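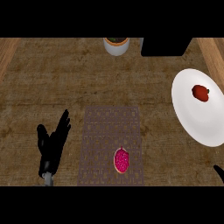 The table-setting lesson in the Grurlow simulator: plate on the right, placemat in front, two arms.

Grurlow Home Trainer, review after one summer
2018-09-02

I bought a licence for Grurlow in June, when Pilano lowered the price for private users. It is a program for the computer, and you get no robot with it. You get a simulated table, two arms with black grippers and a set of household chores, and you try to make the arms do the chores. You can steer them by hand or let the built-in controller try alone. My question was simple: can a machine do my kitchen work yet? I wanted to know this before spending real money on the real arms, which Fesesano sells for much more than I paid for my car.

There are 16 chores in the basic package. I tried all of them, but I spent most of my evenings on the table lesson, the one in the picture. A pink oval sweet thing lies on a patterned placemat, and a big white plate stands to the side with a red fruit on it. I decided the pink thing was a pastry. My daughter says it is a fruit cut in half. The manual calls it only "item". The job is to pick it up and put it on the plate without pushing the red one off.

For a person this takes two seconds. The controller needed 37 seconds on its best run with my settings, and it did not always finish. Its usual mistake is that it comes down a little too far to one side, touches the thing with one finger and pushes it over the placemat. Then it stops to think, and sometimes it tries again from the same side. I found this hard to watch.

Steering by hand is better, but it is tiring. The colour and the grain of the table are nicely made, and the shadows under the objects help you to judge the height. Judging the distance is still difficult, especially on the far side where the potted plant stands. I knocked that plant over more often than I want to write.

The second arm is the part I have the most doubts about. In many chores it waits at the edge of the table and does very little. When both arms must work together, as in the cloth folding lesson, they are polite to each other in a strange way, and each one waits for the other. With folding I had five good results in the whole summer, all with a small square towel. A shirt I never managed.

What works well? Moving hard things with a regular shape. Cups, boxes and blocks go where they should almost every time. I believe a machine could sort my cutlery drawer today, if somebody else would open the drawer first. Wiping is also acceptable as long as the table is flat and there is nothing on it.

The program itself is stable. It crashed on my computer only when I changed the language in the middle of a lesson. Installation took around an hour because of the graphics driver. The manual is translated into good English, but the chapter about grip force is too short, and this is exactly the chapter I needed. I wrote to Pilano and got a friendly answer after a week, with a table of values that should have been in the manual from the beginning.

I also tried the older Sjöberg package for comparison. It is cheaper and runs on a weaker machine, but the objects there behave like stones, even the bread. Grurlow is clearly the better of the two.

So, would I buy the real arms now? No. I clear the table by myself and will look again when the next version comes. As a hobby program for patient people I can recommend it, and for teachers too. If you hope for help in the kitchen this year, please keep your money.

My rating: 3.5 out of 5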